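Jirkari Workshop Releases Build Notes for Two-Arm Table Rig

July – The Jirkari shared workshop has published the full build notes, wiring diagrams and control code for Jilel, a two-arm robot assembled by members for practice with kitchen items. The release covers mechanical assembly, cable routing, calibration and the remote operation software. All files are free to copy and modify.

Jilel was built by Ngân Sầm and Bushra Khokhar over one winter and spring. The arms are driven from a single desktop computer. Joint positions are logged at 40 readings per second and stored with the camera video. The parts list runs to 98 lines, including fasteners, and gives a substitute for each part that is hard to buy in small quantities.

The rig is operated at a table with a green backdrop, using ordinary tableware and containers.

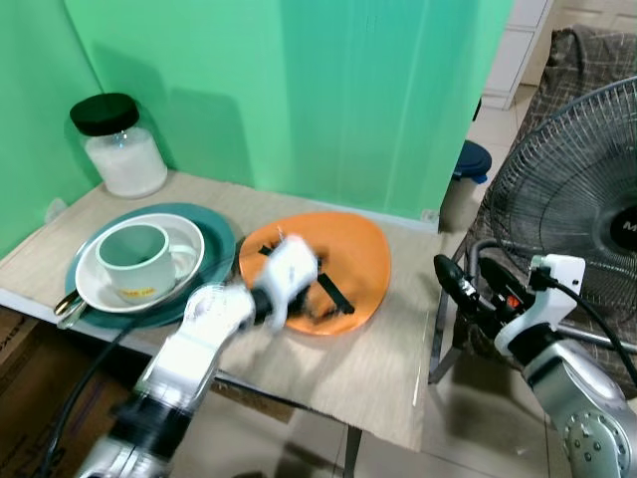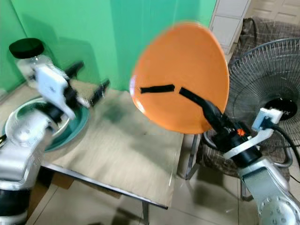
Jilel at the work table, both arms in use.

Control software was written by Tươi Dương, who also maintains the calibration script. The script must be run after any change to a gripper mount. It moves each arm through a fixed set of poses, compares the commanded and measured joint angles, and writes a correction file. Earlier versions stored one file for both arms. The current version stores two, so that one arm can be serviced without repeating the procedure on the other.

"Most of our lost time was cable strain," said Khokhar. "We rerouted the wrist cables three times. The notes include the two layouts that failed, with the joint angles at which they pulled tight."

The first data set contains 467 recorded runs. Members plan to extend it to 3000 using the same table and a wider range of objects. Runs that end in a dropped object are kept and labeled – they are not removed from the set.

Known limits are listed in the notes. Gripper force is set by motor current only, and there is no fingertip sensing. Thin, flat items remain difficult to pick up from a hard surface.

Build questions may be sent to Anouk De Bruijn at the Jirkari front desk. Workshop members can book a session with the rig through the usual tool calendar, under "Jilel."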